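4. Fitting the Memory

4.1 Shut down, unplug the cord, and hold the power button for 2 seconds. Lay the tower on its side and take off the side panel.

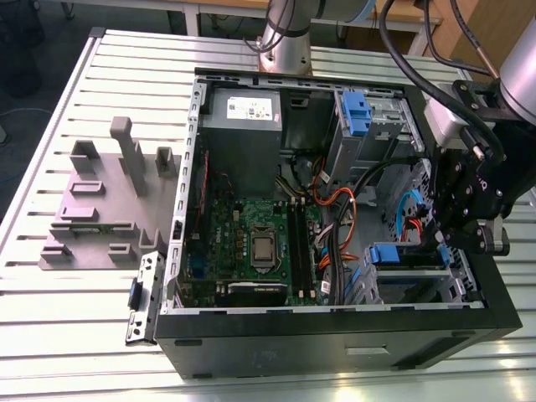
4.2 Ernano memory modules are sold in pairs and sulk if separated. Both go in the black slots to the right of the bare processor. Keep your thumbs off the processor.

CAUTION: Touch bare case metal first. Your sweater has opinions about electronics.
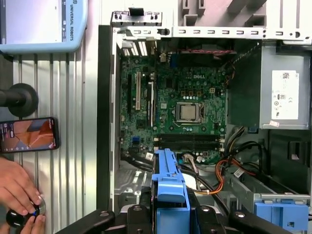 4.3 Line up the notch before pushing. Open the small white latches at the slot ends, then press each module straight down until both sides click. Wait 30 seconds before swearing.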